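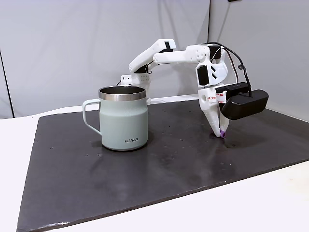
Pale green mug with a steel rim, on a dark board.

Biststead's winter window: what we're told and what we know

10 Dec 2021

The club has put out another statement about its plans for the January window, and it reads a lot like the last one. We are promised "targeted additions" and "a clear profile in every position." The October statement used the same two phrases, and what followed was a trial for a goalkeeper who went home after a week.

The name doing the rounds is a center forward from Pirer. He has 19 goals in the last two seasons, a number the club's social media account has been happy to repeat. Look at when they came and it gets less exciting. Most were scored in the first of those seasons, against sides that went down, and he has been on the bench since the fall. Maybe a change of scenery does it for him. Maybe Pirer know what they have and would like somebody else to pay for it.

The second rumor is a left back on loan from Zundard until the end of the season. This one makes more sense on paper. We have played a right-footed midfielder there since the injury at Mthembu, and every team in the league has worked out where to send the long ball. But Zundard are said to want a recall clause, and we have been down that road. Two winters ago a loan player learned our system, played well for a month and was called back before the cup tie. The front office called that "bad luck." It was in the contract.

Then there is the money. The club says the budget is "competitive" and leaves it there. What we do have is the gate. The last home match drew 2975, on a dry afternoon against a team people want to see. That's fewer than the same fixture before the ticket price went up, and I don't see how a drop like that pays for a striker, a left back and the new physio the coach has asked for in three straight press conferences. Somebody may be putting in cash. If so, supporters would like to hear who, and whether it's a gift or a loan.

The coach says he is "100 percent" behind the recruitment plan. Fine. He also said that about the plan that gave us four central midfielders and no cover on either flank.

None of this means the window will be a bust. The academy group is decent, and the 18-year-old who came on late at Pirer looked ready for more minutes than he's getting. Playing him would cost nothing. It would also be harder to put on a poster.

The supporters' meeting with the front office is set for the week before the window opens, in the clubhouse bar after training. Questions have to be sent in ahead of time, which was also the rule last year, when two were picked and both were about parking. Send yours anyway. Mine is about the recall clause.

Away travel to Mthembu: the bus leaves from the main gate at nine. Seats are going slowly, so there's no rush, whatever the email says.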